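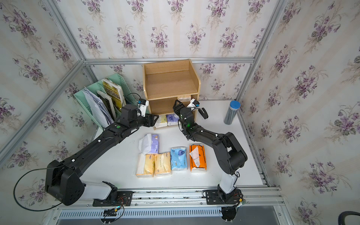 Trout farming in Addale is the production of rainbow trout and, in smaller amounts, brown trout in the upper valley of the Barkiro River. The industry depends on cold spring water, which is led through earth ponds, concrete raceways and, at one site, indoor tanks with recirculated water. Most farms are small family businesses with a hatchery building, a feed store and a sorting room. Sorting by size is still done by hand on most of them. In Addale the only automatic machines in regular use are feeders and oxygen alarms.

History

The first ponds were dug by Pieter Steyn, a miller who wanted to use the water that passed his mill in the months without grain. He bought fertilized eggs from a hatchery outside the valley and kept the young fish in wooden troughs until they could be moved outdoors. His first stock was 300 fish, and most of them were sold live to guest houses near the river.

Other landowners followed him, and the number of farms in the valley reached 10 before a long drought reduced the flow of the springs. Several ponds were then filled in and used as pasture. The farms that remained agreed to share water by a fixed timetable, known locally as the Minhas rule after the weir where the flow is measured. The rule is still in force — it was changed only once, to give the hatcheries first right to the water during the egg season.

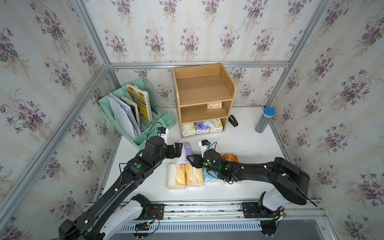
The second period of growth began when the Zakel farm built a covered hatchery and started to sell young fish to its neighbors. Before this, each farm had to bring its own eggs over the pass, and losses on the road were high. The Zakel hatchery is now the main supplier in the valley and also provides brown trout for restocking the river.

Water and sites

The springs come out of limestone, and their temperature changes little during the year. This is the main advantage of the valley, because trout grow badly in warm water and need much oxygen. The highest farm takes its water directly from the spring. Farms lower down receive water that has already passed through other ponds, so they use small falls and paddle wheels to add oxygen before it enters the raceways.

Waste water must pass a settling pond before it returns to the river. The sludge is removed in September, after the warmest weeks, and is spread on hay fields. Farmers with little land give it to their neighbors under a written agreement.

Production methods

Eggs are kept in trays under a slow flow of water and protected from light. Dead eggs are picked out every day to prevent fungus. After hatching, the fish live from the yolk sac and then receive a fine dry feed many times a day. When they are as long as a finger they are moved to the raceways.

Fish are graded several times before sale. If large and small fish stay together, the small ones get less feed and are often bitten on the fins. Feed is stopped for a short time before grading and transport, so that the fish tolerate handling better and the water in the transport tank stays clean.

Recirculating unit

The indoor unit at Barkiro was planned by the biologist Nokuthula Mokgethi. Water from the tanks goes through a drum filter, which removes solid waste, and then through a biofilter, where bacteria change ammonia into nitrate. The unit needs far less spring water than a raceway, but it depends on electric power at all hours — a diesel generator and bottled oxygen are kept ready for this reason. It is used mainly for young fish, as the cost of pumping is considered too high for fish of market size.

Sale and use

Most trout from the valley is sold whole and fresh. A smaller part is smoked over beech wood, and the roe of older females is salted and sold in jars during the winter. Fish for angling ponds outside the valley are carried live in tank trucks.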